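第四章 球队注册与比赛装备登记

4.1 适用范围

本章说明俱乐部管理账号如何在 Lernari 赛事管理系统中完成球队注册、球员名单提交以及比赛装备登记。参加 Brusitz 地区青年足球联赛及其附属杯赛的俱乐部,应在赛季首轮开始前完成本章所列全部步骤。教练账号和裁判账号的操作分别见第六章和第七章。

本章所称“装备”包括比赛上衣、短裤、护袜、守门员服装、热身背心以及随队人员服装。球、球门网等场地器材由主办方登记,不在本章范围之内。
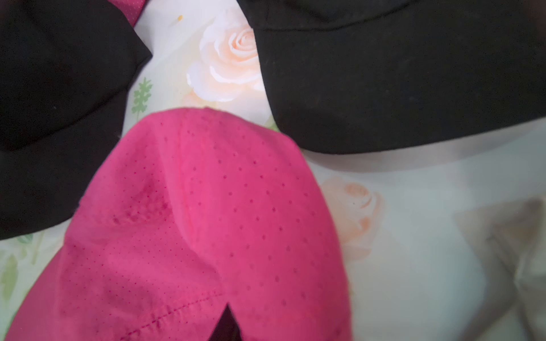
Brusitz,2018年9月4日

4.2 开始之前

登记工作须由俱乐部管理账号完成。操作人员应先确认下列事项:

一、账号已通过邮箱验证,且“所属俱乐部”一栏显示的名称与注册证书一致。
二、俱乐部上一赛季的费用已经结清。费用状态显示为“待核对”时,系统允许填写资料,但不允许提交。
三、球员的证件照片与身份证明扫描件已按第三章的要求上传。
四、主场、客场两套服装的颜色已经由俱乐部内部确定。

注意:同一俱乐部有多支球队参赛的,每支球队应分别登记。系统不会将一队的装备资料自动复制到二队或梯队。

4.3 建立球队档案

1. 登录后进入“俱乐部”页面,选择“球队”,点击“新建球队”。
2. 在“参赛组别”中选择对应的年龄组。组别一经提交,只能由联赛办公室更改。
3. 填写球队全称与简称。简称用于比分牌和赛程表,不得超过5个汉字。
4. 选择主场场地。列表中没有所用场地时,选择“其他场地”,并在备注栏填写完整地址。
5. 点击“保存草稿”。页面上方出现球队编号后,方可继续下一步。

球队编号由系统生成,在整个赛季内保持不变。与联赛办公室往来的一切函件均应注明该编号。

4.4 提交球员名单

1. 在球队档案中打开“名单”页签。
2. 点击“从俱乐部名册中添加”,勾选本赛季代表该队出场的球员。
3. 为每名球员指定号码。守门员须在“位置”一栏单独标明。
4. 检查名单右侧的状态标记。绿色表示资料齐全,黄色表示有证件即将到期,红色表示该球员暂时不具备参赛资格。
5. 确认无误后点击“提交名单”。

红色状态的球员可以保留在名单内,但不会出现在比赛日的出场表中。补齐资料后状态通常在下一次系统更新时改变,无需重新提交整份名单。

注意:球员在赛季中途由二队上调至一队时,不要在二队名单中删除该球员。应使用“调动”功能,否则其出场记录和黄牌累计将无法随之转移。

4.5 登记比赛服装

每支球队应登记至少2套比赛服装,两套的主色须有明显区别。守门员服装的主色应与本队两套比赛服装均不相同。

1. 打开“装备”页签,选择“主场服装”。
2. 依次填写上衣、短裤、护袜的主色。主色从色板中选择,不接受自行输入的颜色名称。
3. 上衣为条纹、拼色或带有大面积图案的,勾选“非单色”,并选择辅色。
4. 上传服装照片,正面、背面各一张。背面照片应能看清号码。
5. 对“客场服装”和“守门员服装”重复上述操作。
6. 点击“检查颜色”。系统将对照同组各队已登记的颜色,并列出可能发生冲突的场次。

照片应在均匀光线下拍摄,服装平铺或悬挂均可。文件宽度不得小于900像素。系统不接受带有滤镜效果的照片,也不接受从供应商目录中截取的效果图。

颜色冲突不影响提交。发生冲突的场次由客队更换服装,更换结果会在赛前通知中注明。两队的全部登记服装均有冲突时,由裁判员决定哪一方加穿热身背心。

警告:比赛日所穿服装与登记内容不符的,裁判员有权要求更换,由此造成的开赛延误按竞赛规程处理。

4.6 登记随队人员服装

教练员、队医和领队在技术区内应穿着与场上双方球员颜色不同的服装。帽子、外套等物品无须逐件登记,但带有赞助标识的应按 4.7 办理。

1. 在“装备”页签中选择“随队人员”。
2. 填写外套或上衣的主色。
3. 佩戴帽子的,在“附属物品”一栏注明颜色与正面文字。
4. 点击“保存”。
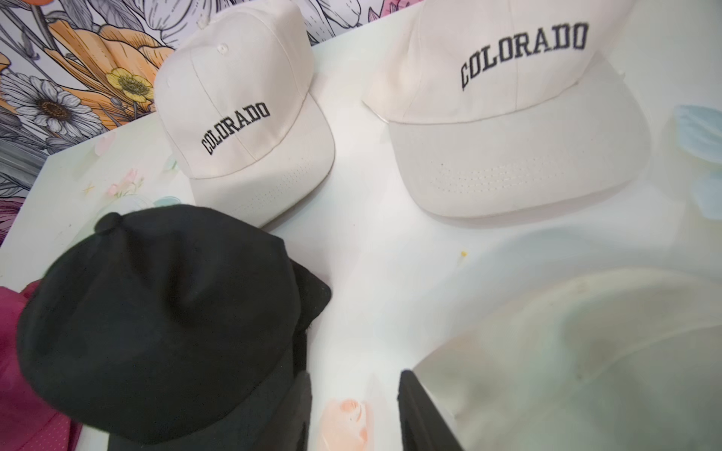
图 4-2 正面绣有“COLORADO”字样的米白色棒球帽

附属物品的文字应照原样填写,包括字母大小写,不作翻译。文字属于俱乐部名称、地名或赛事名称的,在“文字类别”中选择“一般”;属于企业或商品名称的,选择“商业”。选择“商业”后,系统会自动转入赞助标识申报页面。

4.7 赞助标识申报

1. 在“装备”页签底部点击“新增标识”。
2. 选择标识所在位置:胸前、背部、衣袖或附属物品。
3. 上传标识图样,并填写赞助方名称。
4. 上传双方签署的协议首页。金额部分可以遮盖。
5. 点击“送审”。

审核由联赛办公室负责。审核期间标识状态显示为“审核中”,球队可以穿着未带该标识的服装参赛。被退回的申报会附有说明,修改后可在原申报中重新送审,不必另建。

青少年组别不接受酒类、烟草和博彩业的赞助标识。该项限制同样适用于随队人员的服装和附属物品。

4.8 使用 Plutness 扫描终端

在 Kravchuk 体育场及其他配备 Plutness 扫描终端的场地,球队可在到场后使用终端核对名单。未配备终端的场地仍使用纸质出场表。

1. 在“比赛日”页面打开当场比赛,点击“生成队码”。
2. 将队码置于终端读取区,等待屏幕显示球队简称。
3. 核对屏幕上的出场球员与替补球员,选择“确认”。
4. 选择当场所穿服装,再次“确认”。
5. 取走打印的回执,交第四官员或比赛监督。

注意:队码仅对当场比赛有效。比赛改期后须重新生成,原队码自动作废。

警告:终端显示“名单已锁定”后,任何更改均须由比赛监督在其账号下完成。请勿反复扫描,连续4次读取失败后终端将暂停接受该队的队码。

4.9 常见提示信息

“编号重复”:同一名单内有两名球员使用相同号码。返回“名单”页签更改其中一人的号码。

“照片无法读取”:文件格式不受支持或上传中断。请将文件另存为 JPG 格式后重新上传。

“主色过于接近”:主场与客场服装不符合 4.5 的要求。更换其中一套,或向联赛办公室申请人工判定。

“组别已关闭”:该年龄组的报名期已过。逾期报名须以书面形式提出,系统内无法办理。

“无操作权限”:当前登录的账号不是俱乐部管理账号。更换管理人员的办理方法见 2.6。

4.10 赛季中的更改

装备资料在冬歇期前可以更改一次。申请入口于11月开放,关闭时间以赛事公告为准。更改获准之前,球队应继续使用原登记服装。因服装损坏或遗失需要临时替换的,应在“比赛日”页面提交“临时服装”申请,并上传替换服装的正面照片。临时服装只适用于所申请的场次,不改变球队档案中的登记内容。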